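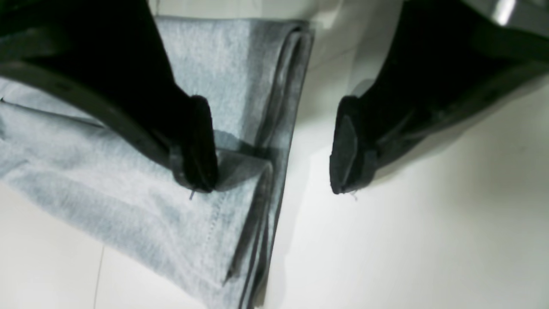 What is the best way to fold a T-shirt so it stays flat in a drawer?

Lay it face down, fold each side in toward the middle with the sleeve turned back on itself, then bring the hem up to the collar in halves or thirds, depending on how deep your drawer is. Smooth it before each fold.

Home Rooms Laundry Storage Repairs Conversations Archive Search

The woman who gave me that answer delivered it in the tone of someone reading out a bus schedule. She has been folding other people's shirts for 37 years, most of them at Abbasi, the wash-and-fold shop at 806 Manov Street in Prinder, and she told me she'd been asked the question at two weddings and one funeral. She would like to be left out of this by name. "My sister has a drawer I'm not supposed to know about," she said. "If she sees me in print on this, she'll get nervous."

We talked on March 4, 2024, with a mug of tea apiece and a light gray heathered T-shirt on the white tabletop. She kept reaching over to pat it. I had come with a list of questions about techniques, because I own a book about techniques. She asked how thick the book was. I told her, and she looked out the window for a while.

"A shirt is a rectangle with two arms and a hole," she said. "You're trying to get rid of the arms. Once you've done that, you have a towel, and everybody can fold a towel."

I said I wasn't sure everybody could.

"No," she said. "I've seen them."

Her first complaint, and she had them in order, is with speed. People see a video of someone pinching a shirt in two places, crossing their wrists and flicking, and the shirt lands folded as if it had been waiting all its life to do that. They go home and try it and end up with a knot. She can do the pinch fold. She did it for me, twice, with no visible enthusiasm. "It's a good trick," she said. "You get one side longer than the other, and the hem goes wherever it feels like. Then you fix it, and now you've folded it twice."

What she prefers is dull. The shirt goes down flat, and she runs both palms outward from the middle before anything else happens. She calls this getting the air out, though when pressed she admitted there's no air involved. It's the wrinkles she's after. Any crease you trap in the first fold is still in there when you open the drawer a week later, and it has made friends.

Cotton knit, she says, is the easy one to love and the hard one to fold. It stretches. Pull on one end of a jersey T-shirt and the other end comes along late and at an angle. The side seams on cheap shirts start to twist toward the front after enough washes, and a shirt with twisted seams has no true middle anymore. "So you stop believing the seams," she said. "Go by the collar. The collar knows where it is."

I asked how hard a person should pull.

"Enough that it lies straight. If the hem starts to look surprised, you've gone too far."

She holds the shirt at both ends when it needs straightening, draws it out level and sets it down again. She likes a hand on each end for this and has little patience for people who fold against their own chest, chin on the collar, standing in a doorway with the television on. I fold this way. I didn't bring it up.

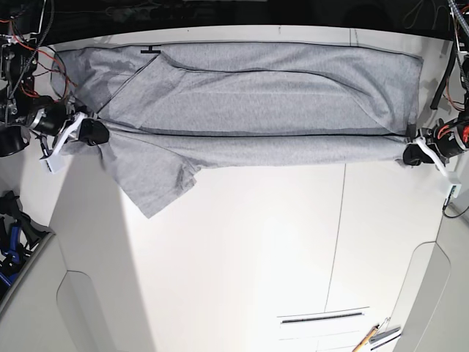 "The sleeve is where it all goes wrong," she went on. "You bring the side over and you've got a sleeve sticking out past the other edge, like somebody waving from a car. Most people tuck it under and hope. Turn it back on itself so it lies along the body. Then press it down with your hand, and leave it alone."

Leaving it alone is a bigger part of her method than I expected. She doesn't fuss with a fold once it's made. If the edge is off by a finger's width she lets it go, on the grounds that the next fold will cover it, and if it's off by more than that she opens the whole thing and starts over. She has no middle setting. A customer at Abbasi once asked her whether she ironed T-shirts first, and she told him she'd be happy to, and quoted him a price, and he took his shirts home as they were.

The shop sorts everything by the width of the finished fold. A T-shirt leaves Abbasi 10 inches across whether it belongs to a toddler's father or a toddler's linebacker uncle, and the stack goes up with the folded edges all facing the same way. That was the part she cared about most, and she leaned in to tell me. "Folded edge toward you. Always. Then you can pull out one shirt without bringing its relatives."

I asked about filing, the system in which shirts stand upright in the drawer like index cards. I'd assumed she would be against it, and I was a little disappointed to find she does it herself at home.

"It works fine if the drawer is full," she said. "Half full, they all lie down. Then you've got a drawer of shirts lying down, and you've spent your evening on it." Her solution is to put a shoebox in the empty half. She doesn't approve of drawer dividers, which she considers shoeboxes with a mortgage.

We got onto the subject of folding boards. The shop owned one for a while, a hinged plastic thing called the Lurkolell, bought one October when the college students came back with their bags. You put the shirt on it, flap the left wing, flap the right wing, flap the bottom, and out comes a shirt exactly like the last one. She used it for most of a season.

"I had nothing against it," she said. "It made a very nice shirt. The trouble is you still have to lay the shirt on it straight, and if you can lay a shirt straight, you're most of the way home." The board now lives behind the dryers, where it's used to keep a pipe from rattling. She says it's excellent at that.

There are things she won't fold. Fitted sheets she will do for money and won't discuss. Sweaters she folds loosely, once, and then stacks with nothing on top. Athletic shirts, the slippery ones, she rolls, since a folded one slides off the pile as soon as you turn your back. She has a regular with a great many of these, and she spoke of him the way other people speak of a neighbor's drum kit.

I wanted to know about surfaces. I've been folding on my bed, like most people I know, and my results have the look of something recovered from a pocket.

"A bed gives," she said. "You push down and it pushes back somewhere else. You want a table. A big one, clean and smooth, so the shirt slides when you need it to." She ran a hand along the white top in front of us. "If you've only got something with a weave to it, a couch or a rug or whatever, the cotton grabs. You can do it. You have to lift the shirt and set it down, you can't drag it. And you want it at the height of your hip, or you'll know about it by the third load."

Light matters too, more for dark clothes than for pale ones. Navy and black get mixed up in a bad light, and so do a shirt that's inside out and a shirt that isn't. Abbasi had one bulb over the folding counter when she started, and she says there are men in Prinder who went to work with their seams showing for years on account of that bulb.

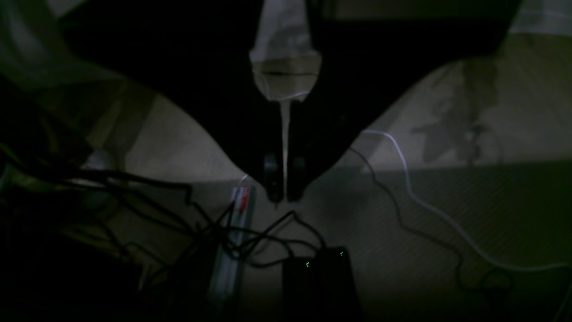 In low light: black cables across a beige surface with a fine weave.

She is 57 and has no plans to stop. Her wrists are good. Her opinion of dryers has worsened with time; she takes cotton T-shirts out while there's still a bit of damp in the collar, and lays them flat for as long as it takes to drink a cup of something. A shirt that has cooled in a heap, in her view, has already decided how it's going to be folded. You can argue with it. She has, and she remembers most of those shirts individually.

I asked her what she thinks about while she does it.

"Lunch," she said. And then, after some thought, "Whether people know how much their clothes say. You get a family's whole month on the counter. Somebody's taken up painting. Somebody's quit painting. I don't say anything. I fold it so the paint's on the inside."

Before I left she had me do one. I laid the gray shirt face down and ran my palms out from the middle. I turned the left side in and folded the sleeve back along the body, and I was doing well enough that I started to talk, which I think was the mistake. The right side came over wide. I reached out to nudge it.

"Leave it or open it," she said.

I opened it. The second try was better, though the collar had shifted a little off center and the bottom corner had a small flap that I hoped she'd take for a design feature. She turned the shirt around so the folded edge faced me and considered it for longer than seemed necessary.

"It'll go in a drawer," she said, and poured herself the rest of the tea.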